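Notebook, February, folding table

Carried on with the shorts from the Trelley box. Rust-orange pair, elastic waist, zip pockets with dark green tape. Lot 214. Laid them on the pine table as they came out, no shaking or pressing first. Want a note of how the crinkled cloth behaves before we decide on a fold for the Plarkar shelf bins. 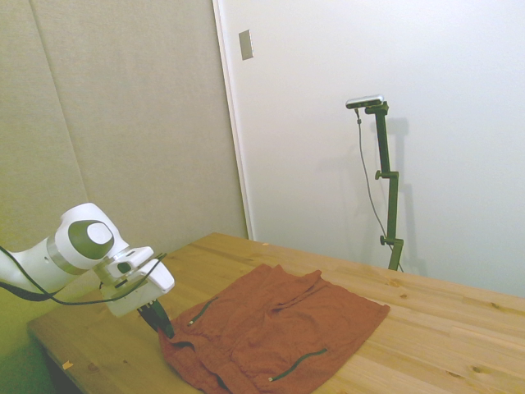

Bins are 32 cm wide inside, so a half fold lengthwise should fit with room at the sides. The ruffled waistband is the thick part and needs to go to the back of the bin. Zips closed before folding, pulls tucked in toward the pocket. Wrinkles in this fabric mostly don't matter, but a leg doubled over on itself does, it makes a lump in the stack.

Start position for all pairs from now on: waistband to the far side of the table, legs toward the front, pocket side up. 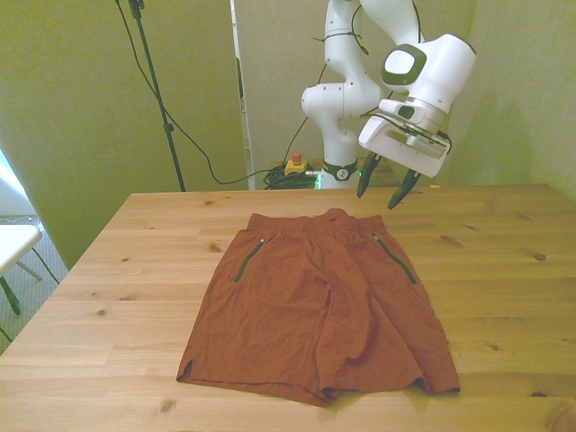

Right leg is the one to watch. Pull it out by the hem before the first fold, and line up the side slits. Five pairs to a stack, then check the height against the bin lip.

To do: wipe table, ask Trerkar about wider bins, relabel lot 214.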